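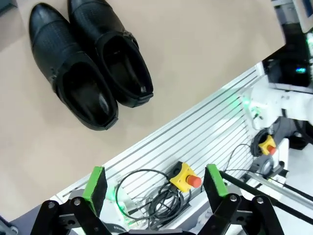
Zuketholm Perforated Slip-On, Black Leather
Reviewed 29 Apr 2021

The Zuketholm is a leather slip-on with a finely perforated vamp, a smooth toe cap and a narrow strap ending in a small buckle. I wore it for 24 working days in an office with carpet on one floor and sealed concrete on the other.

Sizing. Ordered in my usual size, and the length is correct. The instep is tight out of the box — thick socks are out of the question for the first week. After seven days the leather had eased enough to put the shoes on without a horn.

Upper. The perforations ventilate well at a desk and let water in outdoors. One short walk in the rain soaked both socks. Polish collects in the holes if applied with a cloth, so use a soft brush on the vamp and keep the cloth for the toe cap. The toe cap takes a good shine and holds it for several days.

Strap. It does not adjust the fit in any useful way. Treat it as trim.

Heel. Squared at the back edge and stable on stairs. Wear so far is slight and even on both shoes. On the concrete they are louder than my old Bridovo pair, which had a softer heel.

Insole. Thin. I added a pair of Toprak flat insoles, which improved the cushioning but made the instep tight again for two days.

The shoes suit indoor work and dry weather. Buyers with a high instep should try the wider fitting first. I will check the heels again at the end of May and add a note on wear.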